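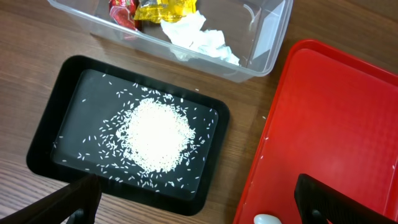

In praise of the dull broker's note

I have a soft spot for equity research, and I know how that sounds. When I started out on a small pensions desk in Clatport, the notes still arrived on paper in the morning post, and somebody had to sort them into piles before the rest of us had finished our tea. Most went straight in the bin, I'm sorry to say. But now and then there was one you kept, and I still have a few of them in a box at home (my family would like the box to go).

So it saddens me to watch the banks cut their research teams as if they were trimming a hedge. Lefèvre had 130 analysts when I first dealt with them and now gets by with 100, covering much the same list of companies. Cirneo has gone further and left its whole coverage of European paper and packaging, a corner of the market I happen to be fond of, to 2 people. They are good, both of them, and they answer the phone, but there are only so many hours in the day and a person has to sleep.

The usual defence is that clients won't pay. Well, no, we won't, or not much, and I include myself in that. Once research had a price of its own on it, we all looked at the bill and went a bit quiet. It had felt free for so long, tucked away inside the dealing costs, and it is hard to start paying for something you have always been handed with a smile.

Still, I think we are being short-sighted. Take Plemach, which makes cartons and trays and has never been anybody's idea of an exciting share. In June its margins slipped, and the price fell quite sharply over one morning. I went looking for someone who could tell me whether this was the start of something or just a poor quarter, and I found two notes. One of them had plainly been written in a hurry from the company's own statement. Ten years ago I'd have had a whole armful to disagree with.

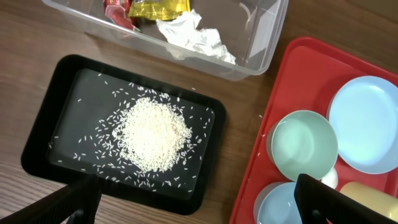 Trays and a clear plastic container on a brown wooden table.

What I would like, if any bank is in the mood to listen, is fewer grand strategy pieces about where the world is heading and more patient work on middling companies. Let the analysts go and visit a factory. Let them be wrong in public and come back the next quarter to say so. I would pay for that, and I have told our own finance people as much, though they did rather look at their shoes.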